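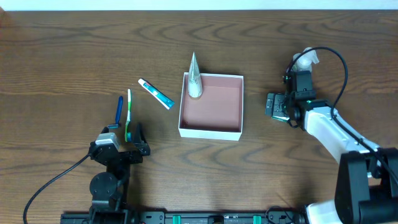 Features | Homes | Travel | Subscribe

The Slow Return of the Night Train

Last updated August 2023

The sleeper from Bravstead to Rosham stopped running in March, and 1000 people signed a letter asking for it back. It returned this summer with 2 cars and 30 berths. Khải Mạc, who plans the timetable, says most riders book one way and fly home.
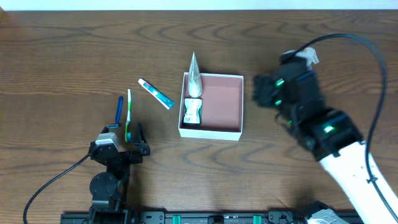

Page 30

Berths have a reading light, a blanket and a hook for a coat. The washroom is at the end of the car, and the line for it is longest before Vaughan. Breakfast is coffee and a roll. The train gets in early, and the station café opens an hour later.

Related
Rosham on foot
Packing for one night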